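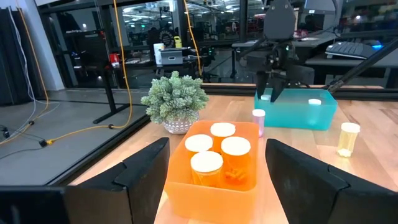
Stop putting your tablets in the bathroom cabinet. That's the whole argument, you can go now if you like. The rest is me being cranky about storage, which my editor tells me is what I'm for.

My father-in-law Paavo had 31 pill bottles when we moved him out of the house in December. I know the number because I sat on the edge of his tub with a garbage bag for the towels and a notepad on my knee and wrote every one of them down. Some were current. Some had been current when the Leafs had a different goalie. Two were for the dog. The dog has been gone a good long while.

He is a tidy man! That's what gets me. Cutlery all facing one way, every screwdriver on its own nail in the garage. But the medicine cabinet was a different country. Shallow glass shelves, bottles two deep, labels to the wall, and whenever you opened the door something jumped into the sink. He'd learned to open it with one hand cupped underneath. Eight years of that, he told me, like it was a normal way to get at your blood pressure pills.

So. Bins.

I'm a late convert, I should say. For years I thought plastic bins were what people bought instead of throwing things out, and I wrote as much in this column and got letters. I still think it about garages. But medication is different. You can't throw it out, you can't stack it, the bottles are round and they tip and they roll, and half of them come in the same amber with the same white cap. A row of them on a shelf tells you nothing. The same lot in an open coloured bin and at least your eye has somewhere to start.

Orange bin for morning. Teal for evening. That is the system and I won't be improving it. You want see-through plastic, so you can tell from across the kitchen whether there's anything in there, and you want no lid. Lids are where systems go to die. My sister-in-law bought the Staltus ones with the snap lids, very handsome, and by the second week the lids were on top of the fridge holding clementines.

Four bottles to a bin, if you can. Past that they start hiding behind each other and you're back to the cabinet, only lower.

Then the odd ones. Every household has them. The pink bottle, the yellow bottle, the thing you take only when your knee's acting up. The temptation is a third bin for these. Resist it. A third bin is a junk drawer with better posture, and I guarantee there'll be a battery in it by spring. Leave the odd ones out on the table where they look a bit wrong, and the wrongness makes you deal with them. Do I still need this. Is there anything left in it but a couple of sad ones at the bottom. When did I last open it. If you don't know, off it goes in a bag to the pharmacy, who will take it back without any fuss, you don't have to explain yourself. Please don't flush it.

And a plant, sure. Something fat and slow that wants almost no water. I was against the plant. My wife put one at the back of the table at Paavo's new place and I said what's that for, and she said it's for looking at, Kenneth. Fine. It does make the whole business less like a dispensary. A table with pills and nothing else on it is a gloomy thing to eat your toast beside.

Now the objections, becuase I've had them all already, mostly at Christmas dinner.

One, it's ugly. People don't want their medication out where company can see it. I have some sympathy. But I'd ask who this company is, and whether they're not on three things themselves. Anyone over fifty who comes to my house and sees a bottle of pills on the table just says oh, I'm on that one. It's a conversation starter. Not always a good conversation but still.

Two, grandkids. This one's real and I won't argue with it. If there are little ones in the house the bins go up high or behind a lock, full stop, no matter how clever you think the cap is. Kids are better at those caps than Paavo is. The nice thing with a bin is you lift the whole lot up in one go, instead of chasing bottles around the counter while the doorbell's ringing.

Three, get one of those weekly boxes with the flip doors. Okay. They work for lots of people and if yours works, keep it, I'm not coming to take it away. Paavo couldn't stand his. Said he couldn't tell one white tablet from another once they were out of the bottle, and he wanted the label there with his name and the dose. I think that's sensible. The label is the only part of the arrangement that knows anything. Ask your pharmacist, not a man who writes about cupboards.

Which brings me back to the bathroom. Steam, for starters. Read the leaflet sometime, cool and dry, it nearly always says, and then we all go and put the stuff a metre from the shower. Bad light too. And it's the one room where you're never fully awake. I don't know who decided a mirror with a shelf behind it was the place for this, but we've been obeying them for generations and I'd like to stop.

The kitchen table is where people sit down, where their glasses are. The kettle's right there. Paavo does the orange bin with his coffee and the teal one with the news, and turns each bottle back label out when he's done with it, all facing one way, same as the cutlery.

Of the 31 we kept fewer than half. The pharmacist took the rest in a grocery bag, including the dog's. His old cabinet has the shaving stuff in it for whoever buys the place, I forgot to clear it, I have to go back for that.

Kenneth Ambrosio
1/21/22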